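Wusumen Tenants' Association
Minutes of the May meeting
Held in the ground floor meeting room, 7:00 p.m.
Chair: Minttu Partanen

1. Minutes of the last meeting
Approved with one correction. The bike room key deposit is $5, not $3.

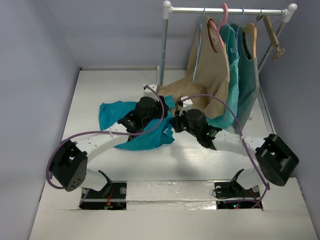
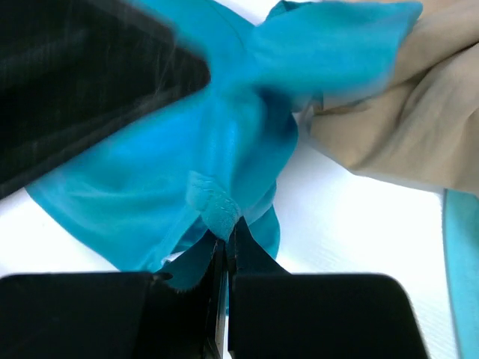
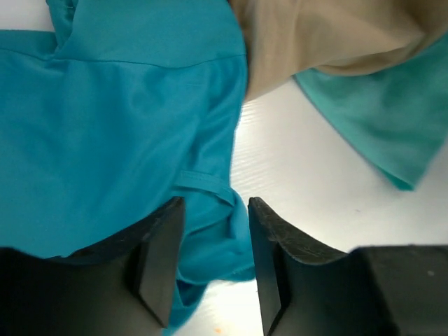

2. Laundry room
The dryer nearest the door is still out of order. Rawat, the building manager, has ordered a drum belt and will post a note when it arrives. Members asked again for longer evening hours. Rawat will try a 10:30 p.m. closing through the summer, provided the lint screens are cleaned after each load.

Clothes left on the folding table overnight will go on the shelf by the sink. Anything still there at the end of the month goes to the Ullalska thrift store.

3. Courtyard
The hose bib leaks at the handle. Partanen has asked for a plumber. The tomato beds are all taken and there is a waiting list. A request to move the grill away from the first floor windows was agreed.

4. Wuvavel Street entrance
The door closer slams at night. Two members on that side have complained in writing. Rawat will adjust it and report back.

5. Yard sale
Agreed for the second weekend of next month. Tables are $5 each. The association will spend up to $50 on signs and change.

6. Other business
Recycling pickup has moved to the early morning. Bins need to be out the night before.

Meeting closed at 8:20 p.m.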